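Budget thread. We're a small shop, Brillbridge, and we're planning next year's spend on hand-held grippers and the arms that go with them. Posting our working in case it helps anyone else doing the sums.

We own 4 hand-held grippers now. The plan that went in back in April asked for 10. I've since cut it to six, and most of the saving goes on spares.

Finger pads are the bit people leave out. Our supplier, Talercombe, quotes £93 for a set of ribbed inserts. We put down one set per gripper per quarter.

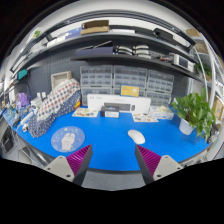 Domenica Wyss: is that £93 with delivery? We got stung on that with Bramwell and had to go back for more money.

Yes, delivered. Bramwell were cheaper on paper but charged carriage on every small order, so we'd have to buy in bulk and store it.

Next line is bench space. Easy to forget it costs anything. We work on ordinary desks with storage drawers behind and shelves over, and I've put in nothing for furniture. If you need proper benches, get that quote early — ours took weeks the last time.

Objects to handle: £323 for the year. Mostly everyday stuff like a computer mouse, stickers, fabric, boxes. Buy a bit at a time and keep the receipts in one place.

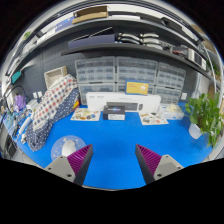
Gripper over the blue table, mouse and mouse pad on the left.

The arms are the big number and I'm not ready to share it. Two firms have quoted, Wollthorpe has still to come back on the service contract. I want the yearly service cost in writing before we sign for anything.

Also put in a line for staff time on repairs. We left it out last year and it came out of somebody's project.

Will post the arm figures once Wollthorpe replies.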